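Tridircombe starts shipping the Romum wireless dimmer in September

I'm Myrto Michailidis, and I run the little lighting shop in Keltdale that builds these things, so forgive me if I sound excited! The Romum is our first wireless dimmer pack for small stages, church halls and touring bands. It runs 6 channels, remembers up to 60 scenes and fades between them without that ugly flicker at the bottom end (Aivar Rätsep spent most of the winter on that curve, and it shows).

You can set it up from the front panel or from your phone, whichever is closer. 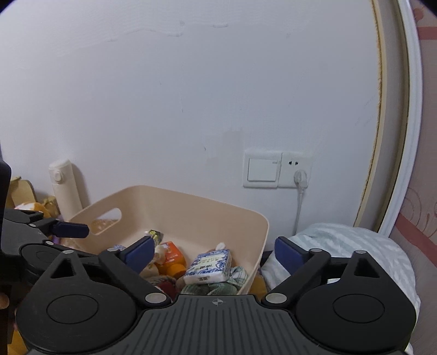
We're also throwing in a wall bracket and a spare antenna with every unit, and Tsoukalas will carry the Romum in all 11 of its stores. If you'd like one to review, write to Kyriaki Rallis at our press desk and she'll get a loaner out to you.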